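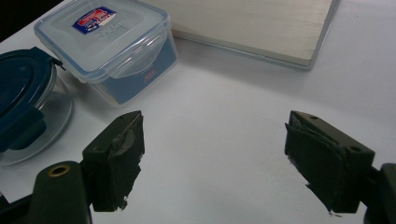 A white tabletop, December 2025.

Skestport Votes to Keep Its Noon Whistle, Which Goes Off at 12:04

SKESTPORT - The town's noon whistle will go on blowing at four minutes past noon, after residents voted Thursday night against paying to have it corrected.

The final count was 2805 to 3213, a better turnout than the last two mayoral races managed. The question on the ballot was whether to spend public money on a new timer for the whistle, which has sat on the roof of the old Skirkidside cannery since 1925 and has been late for most of that time.

"People here know what time it is when it blows," said Celeste Toledo, who led the campaign against the fix and owns a lunch counter two streets from the cannery. "It's 12:04. I don't see what's confusing."

Toledo's customers get up from their desks at the whistle, and she has built her whole kitchen schedule on it. A correct whistle, she told a public meeting in November, would bring them in before the soup was ready.
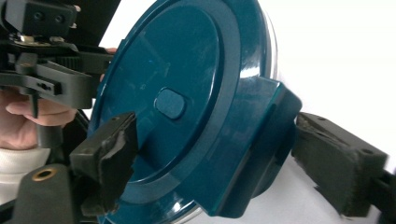
The other side had its reasons too. Calum Moncrieff, who moved to town from Udolar and runs the ferry office, argued that visitors set their watches by the thing and then miss the 12:30 boat. He keeps a tally on the office wall. It reached 100 last summer, and he has started a second sheet.

"I had a couple come all the way from Lagos," Moncrieff said. "Lovely people. They stood on the dock and waved at the boat as it left. I think they thought I'd arranged it."

Asked whether he would consider moving the ferry to 12:34, Moncrieff said he would consider moving back to Udolar first.

The town has agreed to put up a sign at the dock giving the correct time. It will need a clock, and the money for the clock has not been approved. A vote is expected in the spring.

The whistle blew as usual on Friday. One car on Harbor Street honked back.

212 shares | 47 comments

More local news
Ferry office asks public to stop ringing its bell
Skirkidside parking lot to be repainted, again
Library fines: who still owes
Winter soup hours announced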